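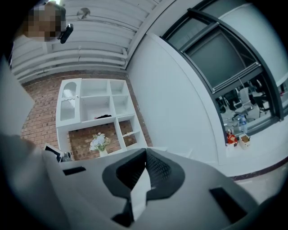

Ticket 2035 – Display cabinet by the brick wall, glass door won't stay shut
Opened by: Nandini Shetty
Assigned to: Wagner Barros
Category: Furniture and fittings
Status: Closed

Nandini Shetty, 9:10 am
Hi Wagner! I'm opening this as a proper ticket because I've mentioned it to you in the hallway twice now and I know how that goes (my fault as much as yours). It's the white cabinet against the brick wall, the one with the cubbies and the tall glass door with the arched top. The door swings open by itself. You push it closed, it sits there looking perfectly well behaved, and then a minute or two later it has drifted out about a hand's width. If someone walks past with any energy it goes further.

I don't think it's the catch. I've cleaned the catch. I also stuck a bit of folded card in there last week, which held until lunch and then fell out, so please don't laugh when you find it on the floor behind.

I've emptied most of the upper cubbies on the right so you can get at things. There's something dark in one of the middle ones still. It isn't mine, I've left it where it is, and if it belongs to anyone reading this, please come and claim it. The stock that used to be up there (the Murel sample books, mainly) is in boxes under my desk and I'd love my leg room back before November is over.

Wagner Barros, 10:25 am
Got it. Before I come up with the tool bag, a few questions. Is the door worse when the shelves are full or empty? Does it rub anywhere, top or bottom? And does the whole cabinet rock if you put a hand on the top corner and push gently? Gently please, it's glass.

Nandini Shetty, 10:50 am
Okay, I went and did all of that.

Full or empty: it was better when it was full! I hadn't put that together until you asked. When the sample books were in there the door moved a little, and since I cleared it out on your instructions for the last job it's been hopeless.

Rubbing: no rubbing at the bottom that I can find. At the top there's a faint squeak in the last inch before it closes. I ran a strip of paper around the gap. It slides freely everywhere except at the top corner on the opening side, where it snags.

Rocking: yes. A tiny bit. It rocks toward the wall and then comes back toward me, with a little knock when it lands. I did it four or five times to be sure and Ekaette asked if I was all right.

Wagner Barros, 11:05 am
That helps a lot. Could you put a level on it? There's a short one in the second drawer of the print room, or use your phone if you must. One reading side to side, one front to back. Take them on a shelf in the middle and not on the top, tops are never flat.

Nandini Shetty, 11:40 am
The level was not in the second drawer. It was in the kitchen, naturally, next to the teabags. Readings on a middle shelf:

Side to side: bubble dead center, or as near as makes no difference to me.
Front to back: bubble is well over toward the wall, so the front is low. I mean you can see it from standing up.

So the cabinet is leaning out into the room, isn't it? And the door just follows gravity. I feel a bit silly for buying catch cleaner.

Wagner Barros, 12:15 pm
Don't feel silly, the catch is usually it. Yes, it's leaning forward. When it was full the weight kept it sitting harder on the back feet, that would be my guess, and now it can tip on to the front ones. Please keep the kids from the Latero workshop away from it this afternoon and don't hang anything on the door. I want to know if it's still strapped to the wall. The bottom section is open at the back so you should be able to see brick through there, but the strap would be higher up, behind the top. Can you get a flashlight down the gap?

Nandini Shetty, 1:20 pm
I stood on the step stool with a flashlight. There's one bracket on the wall with a screw in it and a strap hanging straight down from it, attached to nothing. So it was strapped at one point and it is not strapped now.

I've moved the chairs so there's a row of them between it and everybody else. Onyekachi says that when the floor was redone they pulled all the furniture out and pushed it back, and he's fairly sure he helped with that cabinet and equally sure he never touched a strap. Which would explain a lot! It also means it has been like this since spring.

Wagner Barros, 1:35 pm
Right, this has gone up to the top of my list. I'll be there at 3. Can someone be around to hold the other end? I'd like the glass door taped shut before we shift it – painter's tape, two strips, not parcel tape, parcel tape takes the paint with it.

Onyekachi Adebisi, 1:42 pm
I'll hold the other end. I owe it that much.

Nandini Shetty, 4:30 pm
Writing up what we did while it's fresh, so that whoever gets this cabinet next doesn't have to start from scratch.

We taped the door. Wagner and Onyekachi walked the cabinet out from the wall just far enough for a person to get an arm in. It's heavier than it looks, even with the top empty. I was in charge of watching the glass and saying "careful" a lot, which I did very well.

Under the front edge, both adjustable feet were screwed all the way in. The back feet were out by quite a bit. Wagner thinks somebody set it up correctly for the old floor, which sloped the other way, and then the new floor went in and the feet stayed as they were. He wound the front feet out half a turn at a time with me calling the bubble. It took ages because every time the left was right the right was wrong, if you follow me. We got there.

The strap was fine, only the screw that should hold it to the cabinet had gone. Wagner had a replacement from a Marura fittings pack and it bit nicely. He also added a second strap at the other end. Apparently one was never enough for something this tall with a glass door on it.

Then the door. With the cabinet level it stayed put where you left it, half open, a quarter open, wherever. The squeak at the top corner was still there, so he loosened the top hinge, lifted the door a hair and tightened it up again. Paper test passes all the way around now.

Wagner Barros, 4:45 pm
Small correction for the record: I lifted it from the bottom hinge, the top one only got nipped up. If it drops again, start with the bottom. Also please leave it overnight before loading, then check the level again in the morning. New feet positions settle. Heavy stuff goes in the low cubbies.

Nandini Shetty, next morning, 8:55 am
Checked. Door shut when I came in, bubble centered both ways. I slammed the stationery room door on purpose (sorry, Ekaette) and it didn't budge.

I'm loading it now. Sample books low, the light boxes of Nwosu labels up top, and I'm keeping one cubby free because Kanini wants somewhere to put returned keys. I make it 40 sample books, by the way, and the list says 42, so if anybody has 2 of them at home, no questions asked.

Ekaette Bashir, 9:20 am
I have one of them. It's propping up my monitor. Will bring it down once I've found something else the right height!

Nandini Shetty, 9:25 am
Ha! Thank you. One to go.

Wagner Barros, 9:40 am
Happy to close this? I'd like to come back and look at the feet once it's fully loaded, but that can be its own ticket. I've put a note on the floor plan that the straps need to be undone before anybody moves the cabinet, and done up again afterward. Also I have the spirit level with me and I'm putting it back in the second drawer, print room.

Nandini Shetty, 9:45 am
Yes, close it, and thank you both. Please open the new one for the feet in my name so I get the reminder. Catch cleaner is under the sink if anyone has a use for it, it's nearly full.

Status changed to Closed by Wagner Barros, 9:50 am
Follow-up created: Recheck feet and straps, white cabinet, after loading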